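Pastent Bulletin – September
Workshop and Building Notes

Item 2: Humidity control in the paper and board store

Members who use the Castaño building will have noticed that the paper store on the lower level was closed for part of the summer. The room has now been reopened, and the following notes set out what was changed and what users are asked to do differently.

The store holds uncut sheet stock, mounting board and the rolls used for the large-format plotter. Paper takes up and gives off water vapor until it reaches balance with the air around it. A sheet grows across the grain as it takes up moisture and shrinks as it dries, and the movement along the grain is much smaller. In a stack, only the edges respond quickly. The result is wavy edges when the room is too damp and tight edges, with a slack center, when it is too dry. Both conditions cause misfeeds and poor registration on two-color work.

Readings taken through the spring showed relative humidity in the store swinging between 40 and 70 percent, often within a single day. The main source was the supply duct, which drew from the loading corridor whenever the outer door was open. A second source was the slab, where the old floor paint had lifted along the north wall.

The duct has been rerouted to draw from the main workshop, and a backdraft damper has been fitted at the branch. The slab was ground back and sealed with two coats. A Driltuver dehumidifier with a condensate pump now stands in the corner nearest the riser, draining to the sink line. It is controlled by a wall-mounted sensor and not by the dial on the unit, so the dial should be left at its lowest setting. Turning it up overrides the sensor and the compressor will then run without a break.
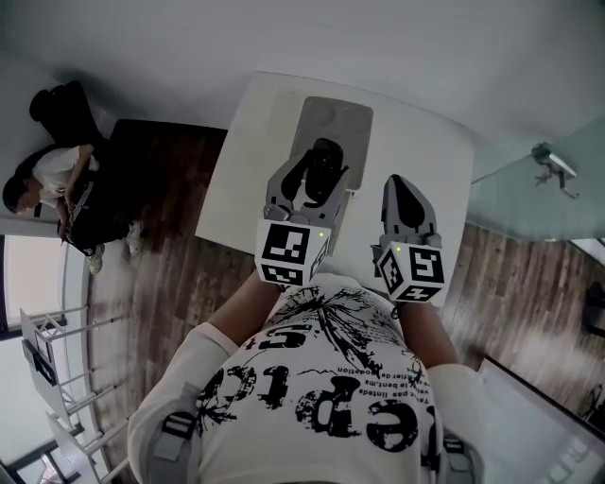 At the worktable, with a hand-held gripper in each hand.

The target for the store is now a steady band near the middle of the old range. Stability matters more than the exact figure. Stock that has settled at one level can be printed without trouble, provided the press room is close to the same level. The press room is conditioned by the main air handler and drifts slowly with the season, and the store setpoint will be adjusted to follow it.

Users are asked to observe the following.

Keep mill wrap on reams until they are needed. The wrap is a moisture barrier and works well as long as it is not torn. Part-used reams go back into wrap, folded over and taped, with the weight and grain direction written on the end.

Leave new deliveries wrapped in the press room until they reach room temperature. A full pallet that has come off a cold truck can need more than a day. Opening it early lets warm air condense on the sheet edges.

Do not stack board against the outside wall. The racks have been moved forward to leave an air gap, and the gap should stay clear.

Close the store door. The closer was replaced but will not pull the door shut against a cart.

The logger sits on the middle rack and records at fixed intervals. Its clock was found to be an hour off – this has been corrected, but printouts from before the closure should be read with that in mind. Please do not move the logger to make shelf room.

Work on the Cisholm annex store will follow the same method if funds allow. That room is smaller and has no duct of its own, so a stand-alone unit may be enough. Until then, coated stock should not be kept there. Coated sheets stored damp can block together under load, and up to 100 sheets at a time have had to be scrapped from the bottom of a pile.

Problems with the dehumidifier, including any water on the floor, should be entered in the building log by the store door.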